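Zotance parcel fraud

The Zotance parcel fraud was a text message scam that affected mobile phone users in the town of Irnon and nearby villages. The messages claimed to come from Zotance, a delivery firm, and asked the recipient to pay a small redelivery charge. Card details entered on the linked website were later used to take larger sums. A total of 745 people reported losing money.

Background

Zotance began delivering in Irnon three years before the fraud and handled orders for many online clothing and footwear shops. It sent customers a text on the morning of each delivery, with a link to a tracking page. The genuine messages showed the firm's name in place of a phone number, and the fraudulent ones copied this. On many phones the false messages appeared in the same thread as real ones.
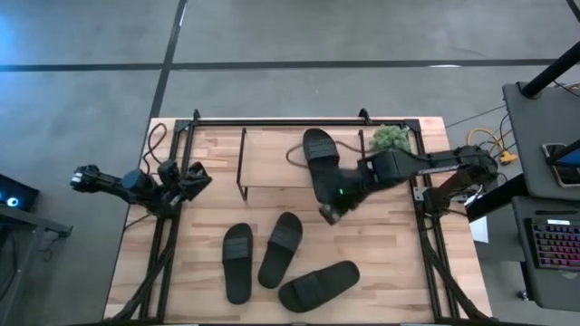
Method

The usual message said that a parcel could not be delivered and that a fee of £2 was due before a second attempt. The link led to a copy of the Zotance tracking page, which asked for a name, address, date of birth and card number. The fee was not normally taken.

Two or three days later the victim received a phone call from someone claiming to work for their bank's fraud team. The caller already knew the details typed into the false page and used them to gain trust. Victims were told that their account was at risk and were asked to move their savings to a "safe account". The largest single loss reported was £879 short of the victim's full balance, the remainder having been held back by a daily transfer limit.

Munshi accounts

Most of the money passed through accounts held with Munshi, an online payment service. The accounts had been opened with stolen identity documents and were emptied soon after each payment arrived. Munshi closed the accounts in February and introduced a delay on first payments to new recipients. Customers who had paid by bank transfer waited longer for refunds than those whose cards had been charged directly.

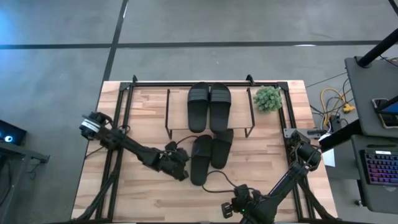 Investigation

Police named the inquiry Operation Grinder. Officers found that the false tracking pages had been registered in small batches, each used for a short time and then dropped. Two people were arrested at a flat in Irnon, where a number of SIM cards and phones were seized. Both were charged with fraud by false representation. A third person was released without charge.

Response

Zotance stopped putting links in its text messages on May 21, 2022. Customers were told to type the address of the tracking page themselves or to use the firm's app. The company also put a notice on its website stating that it did not charge for redelivery.

Local libraries displayed posters about the scam, and the weekly newspaper printed a copy of one of the messages. Some residents complained that the warnings had come too late, as reports had been made to Zotance for several weeks before it contacted its customers.

See also

Authorised push payment fraud
Caller ID spoofing
Phishing
SMS spoofing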